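The Clavell Inventory

Item 12 on the Clavell list was a flathead screwdriver, small, clear handle. Jadwiga Czarnecka had typed the list on May 27, 2023, the week after the funeral, and item 12 was the only line without a check mark.

Elis Yorath read the procedure aloud. Contents of the toolbox to be laid out, compared, returned. Anything missing to be charged to the estate at replacement cost.

"Replacement cost is 3 dollars," Jadwiga said.

"The procedure doesn't give a minimum."

They had done the garage and the shed at Bunddale. The shed took 18 pages. Her father had owned four vises and had labeled the jaws of each one left and right.

She set the blue toolbox on the flowered mat he had used for breakfast and for repairs, often at the same time. She opened the lid. The utility knife was in the clear tray, yellow and black, as listed. The screwdriver was not in the tray. She checked the kitchen drawer, then the drawer under it, then the pocket of the gray coat on the back of the door.

It was in the coat, with a receipt from Katwood for a hinge.

She put it down on the mat with the tip pointing away from her. Elis uncapped his pen.

"Condition?" he said.

"Used."

He wrote that down and waited for her to put it back in the box. 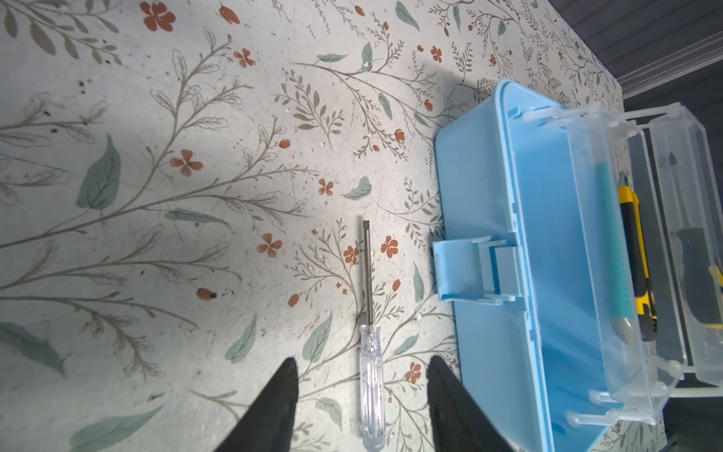
Item 12, with toolbox, on the breakfast mat.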